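Sambridge Household Words

A README for version 6 of the word list

Sambridge is a list of the everyday words people use for things around the house, with the regional and family variants kept side by side. It grew out of a long argument over whether the soft thing you rest your feet on is a pouffe, a hassock, an ottoman or a footstool, and it has been a joy to work on ever since. If you've ever moved from one end of the country to the other and had to relearn the name of the couch, you'll feel at home in it.

What's in the download

The main file is words.csv. It has 785 entries, one to a line, in plain UTF-8 with commas between the fields. Next to it is notes.txt, where the longer stories live (do read the one on doonas, it's a beauty), and a small file called sources.csv that says where each word came from. Everything opens in an ordinary spreadsheet program.

Each entry has these fields:

headword: the spelling we settled on
variants: other names for the same thing, separated by semicolons
room: where people said they keep it
region: as given by the person who sent it in, left blank if they didn't say
comment: anything else, in their own words wherever we could manage it

Spelling follows Australian habits, so you'll find colour, grey and mould. Variants keep whatever spelling they arrived in.

How the words were gathered

We sent out a paper form and an online one, and 195 people filled in one or the other. Jawad Malik typed up the paper forms, including a few in truly heroic handwriting, and Eglė Bite checked every line against the originals. People could write as much or as little as they liked. Some gave us a single word and some sent pages, and we loved both kinds! 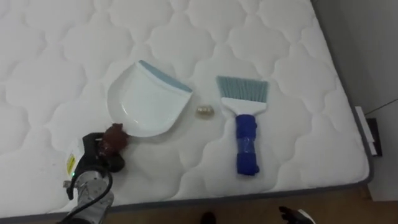
Compound words gave us the most trouble, and also the most fun. English glues its household nouns together in every possible way: tea towel, teatowel, tea-towel, all three from the same street. Our rule is to go with the form most people wrote and list the rest as variants. A word like dustpan, for the white plastic sort lying on the mattress, is easy enough, as everyone who sent it in wrote it closed up. The brush that goes with it is another matter. We have hand brush, hearth brush, banister brush and plain old brush, and one contributor whose family says "the sweeper" for the pair of them. Bedding is just as lively, with mattress protector, underlay and topper overlapping in ways we haven't fully untangled (see notes.txt under "bed, layers of").

Known gaps

The shed and the garage are thin. So are words for things that plug in, apart from the kettle and its many relations. The region field is blank for a good many entries, so please don't draw maps from it. There are 18 headwords marked "check" in the comment field where two contributors flatly disagreed on the meaning, and we've left both meanings in.

Changes in this version

Merged "settee" and "sofa" under couch
Split "dresser" into two entries, one for the kitchen and one for the bedroom
Fixed the stray semicolons that broke the Wukix import script
Added the Boychuk family list, with thanks for the wonderful pantry words

Using it

Take it, share it, build a crossword out of it. A credit to Sambridge is all we ask. If you send in new words, tell us who in your house says them and what everyone else says instead. Corrections are very welcome too, and the next round of entries will cover the laundry and the back verandah.

Last updated 12 Nov 2024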